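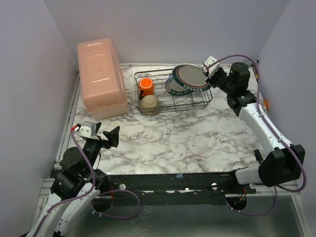
台面与墙面之间的接缝打完密封胶,多久可以沾水?

使用 Nillel 519 时,在标准条件下施工完毕满 24 小时后可以接触溅水,接缝长期积水的部位须等到胶体完全固化。低温、干燥或胶缝较深时,等待时间相应延长,计算方法见“固化”一节。

# Nillel 519 中性台面密封胶

单组分、中性固化、室温硫化硅酮密封胶,用于厨房和卫生间台面的固定接缝与小位移接缝。产品由 Nillel 生产,Serngate 负责分装和供货。本页内容适用于 300 ml 硬管装和 600 ml 软包装,两种包装内的胶料相同。

更新日期:2024年3月5日

## 适用范围

- 台面后沿与墙面、挡水板之间的阴角接缝
- 台面与台面之间的对接缝,包括 L 形台面的转角拼缝
- 台下盆、台上盆与台面之间的周边密封
- 灶具开孔边缘的防水收口(胶体长期温度不超过本页所列上限)
- 窗台板、淋浴间挡水条与相邻饰面之间的接缝

适用基材包括石英石、岩板、花岗岩、大理石、釉面砖、玻璃、不锈钢、阳极氧化铝,以及经封边处理的人造板。大理石、石灰石和其他吸收性较强的石材必须先做渗油试验,试验方法见后文。

## 不适用范围

- 结构粘接,包括悬挑台面、石材挂装和承重支架的固定
- 长期浸没在水中的接缝,例如水池内壁和鱼缸
- 聚乙烯、聚丙烯、聚四氟乙烯表面
- 沥青、未硫化橡胶以及会渗出油脂或增塑剂的材料
- 需要在胶体表面涂漆的部位
- 与食品直接接触的加工面
- 完全封闭、空气不能进入的腔体

最后一项在现场容易被忽略。519 依靠空气中的水分固化,涂在两块大面积玻璃或石板之间时,只有四周能够接触空气,中间的胶料会长期保持膏状。大面积粘接请改用 Orkorell 双组分胶,其固化不依赖环境湿度。

## 技术数据

下列数值为典型值,不作为验收标准。测试条件为 23 °C、相对湿度 50%,另有说明的除外。

| 项目 | 数值 |
|---|---|
| 固化体系 | 中性,脱醇型 |
| 外观 | 细腻膏状,无结块 |
| 密度 | 1.03 g/cm³(透明),1.38 g/cm³(有色) |
| 下垂度 | 2 mm 以下 |
| 表干时间 | 60 分钟以内 |
| 修整时间 | 10 分钟以内 |
| 固化深度 | 2 mm / 24 小时 |
| 硬度(邵氏 A) | 25 |
| 位移能力 | ±20% |
| 接缝宽度 | 4 mm 至 20 mm |
| 施工温度 | 5 °C 至 40 °C |
| 使用温度 | −40 °C 至 120 °C |
| 保质期 | 生产日期起 12 个月 |

使用温度指完全固化后的胶体。灶具边缘处的实际温度与灶具型式、开孔间隙和隔热件有关,无法从台面材料推算,安装前应查阅灶具安装说明中给出的边缘温度。

## 颜色与包装

| 订货号 | 颜色 | 包装 |
|---|---|---|
| 519-T-3 | 透明 | 300 ml 硬管 |
| 519-W-3 | 白 | 300 ml 硬管 |
| 519-G-3 | 浅灰 | 300 ml 硬管 |
| 519-D-3 | 深灰 | 300 ml 硬管 |
| 519-B-3 | 米色 | 300 ml 硬管 |
| 519-W-6 | 白 | 600 ml 软包装 |
| 519-G-6 | 浅灰 | 600 ml 软包装 |

硬管每箱 10 支,随箱附胶嘴 10 个。软包装每箱 10 支,胶嘴另购。有色产品不同批次之间可能存在轻微色差,同一条可见接缝应使用同一批号。批号印在管底,软包装印在尾端封口处。

透明款固化后为半透明,胶缝越深,透光性越低。用于浅色石材时,基层颜色和缝内残留的灰尘会透过胶体显现,因此浅色台面一般选用白色或浅灰色。花纹石材选色以底色为准,纹理颜色不参与比对。比色时将固化样条放在接缝位置,在安装现场的照明下观察,湿胶颜色与固化后的颜色不完全一致。

## 接缝设计

台面后沿接缝属于三面相邻的阴角接缝。胶体若同时粘住墙面、台面和缝底,任何一侧移动都会在胶体内部产生集中应力,常见结果是沿墙面一侧撕开。设计时应使胶体只粘接两个相对的面。

具体做法:

1. 缝深大于 10 mm 时,塞入闭孔聚乙烯泡沫棒,泡沫棒直径应比缝宽大四分之一。
2. 缝深不足以容纳泡沫棒时,在缝底贴一层聚乙烯隔离胶带。
3. 缝宽 10 mm 以下时,胶体深度取与缝宽相近的值,最小 4 mm。
4. 缝宽超过 10 mm 时,胶体深度取缝宽的一半,最小 10 mm。
5. 没有预留缝、只能打三角形胶条时,每侧粘接宽度不小于 6 mm,并在阴角处放置细泡沫条或隔离胶带。

台面紧贴墙面安装、完全不留缝的做法不推荐。木柜体随湿度变化产生的位移会传递到台面,墙面抹灰层也有自身的收缩,零宽度接缝没有可供变形的胶体。新砌墙体和新抹灰墙面应待含水率稳定后再密封。七月等高湿季节施工的抹灰层,干燥周期比采暖季更长,应以仪器测量结果为准,不按天数估计。

转角拼缝处如已使用专用拼接胶硬性粘接,519 只用于两端的收口,不再覆盖拼缝表面。

## 用量

矩形截面接缝的理论用量按下式计算:

用量(ml/m)= 缝宽(mm)× 胶深(mm)

例如缝宽 10 mm、胶深 6 mm 的接缝,每米消耗 60 ml,一支 300 ml 硬管理论上可打 5 m。等边三角胶条的用量为两条直角边乘积的一半。现场损耗包括胶嘴残留、修整刮除和断点重接,通常另加一成。

| 缝宽 × 胶深 | 每米用量 | 300 ml 可打长度 |
|---|---|---|
| 4 mm × 4 mm | 16 ml | 18.7 m |
| 6 mm × 6 mm | 36 ml | 8.3 m |
| 10 mm × 6 mm | 60 ml | 5.0 m |
| 12 mm × 10 mm | 120 ml | 2.5 m |
| 20 mm × 10 mm | 200 ml | 1.5 m |

## 表面处理

粘接面必须坚实、清洁、干燥,无油脂、蜡、粉尘、旧胶和脱模剂。

**无孔表面**(玻璃、釉面砖、不锈钢、岩板釉面):用不掉毛的白布蘸异丙醇擦拭,在溶剂挥发之前用第二块干布擦净。两块布的方法不可省略为一块,单布擦拭会把溶解的油脂重新摊开。

**石英石**:切割边缘常残留树脂粉末和冷却水干燥后的沉积物。先用百洁布蘸清水清洗,干燥后再用异丙醇擦拭。不得使用丙酮,部分石英石树脂会因此失光。

**天然石材**:清除粉尘后测量表面含水情况。刚经过水切割的石材应放置至颜色均匀。已使用防护剂的石材需做附着力试验。含硅或含氟防护剂可能显著降低粘接力。

**人造板切口**:必须先封边。裸露的刨花板或密度板切口会吸收水分并膨胀,密封胶不能替代封边。

**旧硅酮胶**:用刀片沿两侧切开,整体拉出,残余部分用除胶剂软化后刮净。新胶对固化硅酮的粘接不可靠,在旧胶上补一层薄胶的做法不在本产品的保证范围内。除胶剂残留会抑制固化,使用后须用清水和异丙醇各清洁一遍。

## 底涂

在玻璃、釉面砖、不锈钢和石英石上通常不需要底涂。多孔石材、水泥基材料和粉末喷涂表面建议使用 Nillel P2 底涂液。

P2 用刷或布薄涂一遍,不得积液。底涂后晾置 10 分钟方可打胶,超过 4 小时未打胶的表面应重新清洁并重涂。底涂液只涂在粘接面上,溢到可见饰面会留下难以去除的光泽差异,施工前先贴美纹纸。

## 附着力试验

对没有使用记录的基材,应在正式施工前做现场剥离试验。

1. 按实际工艺清洁一块基材,需要底涂的同时涂底涂。
2. 打一条长 150 mm、宽 20 mm、厚 6 mm 的胶条,一端压在隔离胶带上。
3. 在现场条件下固化 7 天。
4. 提起一端,折成直角后均匀拉起。
5. 胶条自身断裂、基材表面留有胶体,判为合格。胶条整体脱离、表面干净,判为不合格。

不合格时加用底涂重做。加底涂后仍不合格,该基材不应使用本产品。

## 渗油试验

硅酮胶中的低分子成分可能迁移到吸收性石材内部,在接缝两侧形成深色带。脱醇型配方的迁移量较低,但不能保证对所有石材均无影响。

取一块与工程同批次的石材余料,在抛光面和切割面各打一条胶,室温放置 14 天,然后移入 60 °C 烘箱放置 7 天。取出冷却后,在斜光下观察胶条边缘。出现任何可见的深色边带,即判定为不适用,应改用专门的石材密封胶。

深色边带一旦形成,目前没有可靠的清除方法。表面打磨只能去除浅层部分,渗入的成分会在数周内重新扩散到表面。

## 施工步骤

1. 确认基材温度高于露点 3 °C 以上,且在 5 °C 至 40 °C 之间。
2. 塞入泡沫棒或贴隔离胶带。泡沫棒不得刺破,破损的闭孔棒会释放气体,在胶面形成气泡。
3. 在接缝两侧贴美纹纸,边缘平直,转角处对接。
4. 切开胶管螺纹口上方的封头,装上胶嘴,按缝宽斜切 45°。
5. 将胶嘴抵住缝底,匀速推进,使胶料从底部向外填满。
6. 一次打完连续的一段,尽量不在转角处停枪。必须中断时,接头留在直段。
7. 在 10 分钟内用修整刮板压平。刮板可蘸少量中性修整液。
8. 修整后立即沿 45° 方向撕去美纹纸。结皮以后再撕,胶边会被拉起。

修整不得使用洗洁精原液。表面活性剂进入未固化的胶边会造成边缘失粘,白色胶还可能出现黄变。修整液的用量以刮板表面湿润为限,流入接缝前方尚未打胶的部位时,须擦干后再继续。

## 固化

519 由表面向内部固化。标准条件下第一天固化 2 mm,此后速度逐渐下降,固化深度与时间的平方根大致成正比。6 mm 深的胶缝按此关系计算需 9 天达到完全固化。单侧接触空气的矩形缝按全部胶深计算。

温度从 23 °C 降到 5 °C,固化时间延长到两倍以上。相对湿度低于 30% 时也会明显变慢,采暖房间应特别注意。不得用热风枪或红外灯加速,表层过快结皮会阻碍水分进入,并可能造成起皱。

固化期间的要求:

- 表干之前避免灰尘和触碰
- 24 小时内不接触水
- 完全固化之前不在台面上施加可能使其移位的载荷
- 完全固化之前不使用清洁剂擦拭胶缝
- 保持通风,固化过程释放少量甲醇

在盆体重量由台面支承的安装中,应有独立的机械夹持件。夹持件在胶体完全固化前后都不得拆除。

## 防霉性能

519 含防霉剂,可延缓霉菌在胶体表面生长。防霉剂对附着在胶体上的皂垢和有机沉积物不起作用,霉菌可以在沉积层上生长,再向胶体内部侵入。因此防霉效果取决于清洁频率和通风条件。

日常清洁用中性清洁剂和软布,之后擦干。含氯清洁剂可用于局部处理,接触时间不超过 10 分钟,随后用清水冲净。不得使用钢丝球、刀具和磨料膏。霉斑已经进入胶体内部呈点状黑斑时,清洁无效,应切除该段并重新打胶。

## 常见缺陷

| 现象 | 常见原因 | 处理 |
|---|---|---|
| 胶体沿一侧脱开 | 表面有油或粉尘;三面粘接 | 切除,清洁,设置隔离层后重打 |
| 胶面有鼓泡 | 泡沫棒破损;基材潮湿 | 切除鼓泡段,更换泡沫棒 |
| 表面长期发粘 | 产品过期;除胶剂残留 | 全部清除,更换批次 |
| 边缘发黄 | 修整液不当;与橡胶件接触 | 更换修整液,隔离橡胶件 |
| 石材边缘变深 | 低分子成分迁移 | 不可修复,见渗油试验 |
| 中部下陷 | 胶量不足;修整过重 | 固化后清洁表面,补打同批胶 |

表中最后一项是新胶可以覆盖在旧胶上的唯一情形,前提是原胶为 519、固化后未接触过清洁剂,且补胶厚度不小于 3 mm。

## 配套产品

- **Nillel P2**:多孔基材底涂液,250 ml 金属罐
- **Serngate 修整刮板**:四种圆角半径,聚氨酯材质,可重复使用
- **Serngate 闭孔泡沫棒**:直径 6 mm、8 mm、10 mm、13 mm、15 mm、20 mm、25 mm,按卷供应
- **Ó Riain 软包装胶枪**:手动式,适用 600 ml 软包装,推力比 18:1
- **Orkorell 双组分胶**:用于大面积粘接,不在本页说明范围

Ó Riain 胶枪的活塞盘为易损件。软包装在活塞盘磨损后会从侧面翻出,胶料进入枪筒,固化后难以清除。每用完一箱应检查一次活塞盘外缘。

## 储存与运输

原包装密封,存放于 5 °C 至 27 °C 的干燥场所。超过此温度不会立即失效,但保质期缩短。储存温度过低时胶料变稠,使用前在室温下放置一夜即可恢复。开封后的硬管应拧紧胶嘴盖帽,两周内用完,胶嘴内固化的胶塞用螺钉拉出。

运输按非危险品处理。P2 底涂液为易燃液体,须与密封胶分开申报。

## 安全

施工期间避免未固化胶料接触眼睛。入眼后用大量清水冲洗并就医。沾到皮肤时先用干布擦除,再用肥皂和水清洗,不要用溶剂擦洗皮肤。完整信息见安全数据表,索取时请注明订货号和批号。

未固化的余料不得倒入下水道。已固化的胶体按一般固体废物处理,当地另有规定的从其规定。

## 订货说明

最小订货量为 1 箱,不同颜色不拼箱。定制颜色的最小订货量为 60 箱,确认色样后投产,投产后不接受更改。随货文件包括批次检验报告和中文安全数据表。需要附着力试验服务的用户,可将基材样块寄至 Serngate 技术服务部门,每种基材提供 2 块,尺寸不小于 200 mm × 100 mm,并注明表面处理方式和所用防护剂的名称。

未标明上下面的样块按抛光面测试。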